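Fitstead Evening Course: Home Repairs and Fitting
Session 2 handout: worktops, sealing and the sink cut-out
Tutor: Marlene Holanda

Bring this handout with you next week, as the second half of it is what we will be working from at the benches.

1. Before ordering a worktop

Measure the run of units along the back wall and again along the front edge. The two figures are often different. Write both down and order to the longer one, then add the overhang at any open end. Most people in last week's group forgot the overhang.

Check the depth as well. A standard top is 600 mm deep, but if pipes run behind the units the cabinets may have been brought forward, and a standard top will then leave you short at the front.

In the worked exercise the run is 1139 mm, between a tall larder unit and a wall. Leave 2 mm at the wall end. Walls are seldom flat and a top cut to the exact size will jam before it drops into place.

2. Storing and acclimatising

Solid timber tops should lie flat in the room where they will be fitted, with battens underneath so that air can reach both faces. Leave them until they have settled to the room, and follow the supplier's time for this. Do not lean them against a radiator or a damp outside wall.

Laminate tops are less fussy but the cut ends are chipboard and will swell if they get wet. Seal every cut end, including the ones that will be hidden.

3. Marking out the sink

Use the paper template that comes with the sink. If it is missing, turn the sink upside down on the top, draw round it, and mark a second line inside the first to allow for the rim. The inner line is the one you cut.

Before you cut, check:
- the cabinet sides underneath, so the bowl will clear them
- the front rail
- where the tap will sit, and that you can get a spanner to it from below

Drill a hole inside each corner of the cutting line, large enough for the jigsaw blade. Support the waste piece from underneath. If it drops before the cut is finished it can tear the face of the worktop — Ronaldo Moura will show this on an offcut.

4. Oiling timber tops

Sand with the grain and wipe off all the dust. Put on a thin coat of oil, wait, then wipe away whatever has not soaked in. Repeat when dry. Do the underside and the edges of the cut-out too, paying most attention to the end grain around the sink.

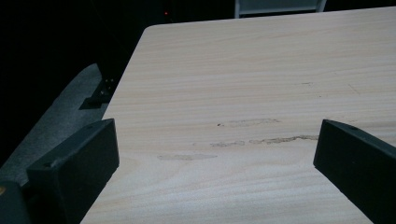

Oily rags can catch fire on their own if they are left in a heap. Lay them out flat outdoors to dry, or soak them in water before they go in the bin.

5. Fixing down

Timber moves across its width with the seasons. Use slotted brackets at the back and front, with the screws in the middle of the slots, and check the screw length against the thickness of the top before you start. Laminate can be screwed straight through the cabinet rails.

Run silicone along the wall joint last, once the top is fixed.

For next time

Measure one worktop at home, front and back, and bring both figures. Aldana Ojeda is taking the tap and waste session and will need to know who has a single-bowl sink and who has a double.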